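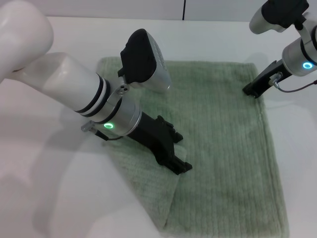 Gakby towel cell: setup and upkeep notes

Gakby is the two-arm folding cell at the Gradville workshop. These notes cover how it is set up, what gets checked and what to do when it drifts. They go with the recordings in the same folder. The work piece is a pale green ribbed towel on a white table, and a run has both grippers down on it, the left one by the folded flap and the right one at the far corner. The towel has a fuzzy edge and we keep using it, as a new one slides differently and the grip settings no longer hold.

Maintainer: Urho Kinnunen
Recording and labels: Sumaiya Howlader
Spare parts: Malsha Begum

Starting up

Switch on the table supply first, then the arms, left before right. Wait for the ring light on each wrist to stay steady. Start the Brollow control program and load the profile called towel_flat. Run the homing routine with nothing on the table. If either arm stops short of home, power down and check the wrist connector before trying again.

Lay the towel with the ribs running away from you and smooth it by hand. Do not pull it tight.

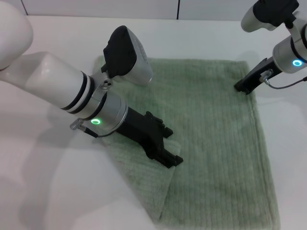 Grip height is set separately for each arm. The left gripper does most of the pinching, so its fingertips wear faster and its height needs resetting more often. Lower it in steps of 2 mm until the fingers touch cloth, then save. If the arm reports a force warning, go back up one step. The right arm only has to hold the corner and can stay on the stored value.

Weekly checks (Thursday, before the first run)

– Wipe lint out of the gripper fingers with a dry brush.
– Clean the lens on each wrist camera.
– Move each wrist through its full range by hand with the power off and watch that the cable does not snag.
– Run 5 test folds and note any slips in the log.

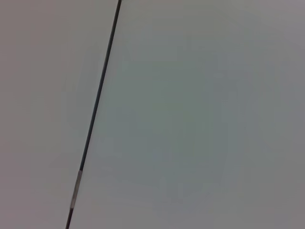 Wrist camera view: pale surfaces either side of a thin dark line, with a short silver-grey section low down.

Known problems

Wrist views with very little detail in them are kept in the set but are no use for calibration. Use the head view for that.

Cable wear at the left wrist – the cable was replaced in October after run 76. Tanvir Chowdhury has the old one if anyone wants to compare.

Profiles saved before version 7 do not load. Save them again from the Nanayakkara converter and check the grip height afterwards.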